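Kitchen Handling Study: Gripper and Camera Comparison
Progress report to Drendton
Oct 26, 2023
Prepared by Neelam Vishwakarma, with Naveen Goel and Li-hua Kao

Work since April

The arm has been running in the test kitchen for the whole period. Both grippers named in the proposal were fitted in turn: the Melitz two-finger unit and the Kandpal, which has wider pads and a softer face. Each was run through the same 12 tasks with the same household items. The tasks cover pots, lids, bowls, hanging utensils and drawers.

We logged 328 trials before closing the first round. Trials where the arm stopped for a fault outside the gripper were kept in the log but marked, and they are left out of the comparison.

Grippers

The Melitz did better on anything with a thin handle or a small knob. Lids lying flat on the counter were the clearest case. The fingers come straight down over the knob and close, and there is little to go wrong once the approach is lined up. The Kandpal tended to push the lid sideways before it had a hold on it.

Bowls went the other way. The Kandpal pads held a ceramic rim without slipping, while the Melitz often let the bowl turn in the grip. Li-hua Kao tried two sets of rubber sleeves on the Melitz fingers. The thicker set helped with bowls but made the fingers too wide for the utensil rail, so we went back to bare fingers for the remaining trials.

Drawers were poor with both. We think this is a control problem more than a gripper one - the arm pulls in a straight line and does not give when the drawer runs crooked.

Cameras and lighting

Polished steel next to a bright window is still the hardest condition for the cameras. With the blinds down the depth readings on the pan and lid are usable for most of the day, but they get worse in strong sun. Naveen Goel is testing a fixed exposure setting against the automatic one. Results so far favor fixed exposure, though he has only run it on the stove tasks.

Changes to plan

The Predar controller arrived later than expected and has been bench tested only. We ask to move its kitchen trials into the next period. There is no change to the total budget. Savita Thakur has sent the revised spending table separately.

Next steps

Finish the fixed exposure tests, including the drawer tasks.
Install the Predar controller and repeat the drawer tasks with force limits turned on.
Agree with Naveen Maurya on the item list for round two. 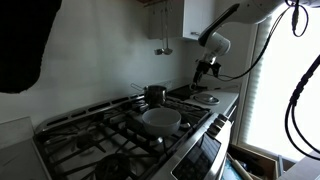 Two-finger gripper over a pot lid on the counter beside the range.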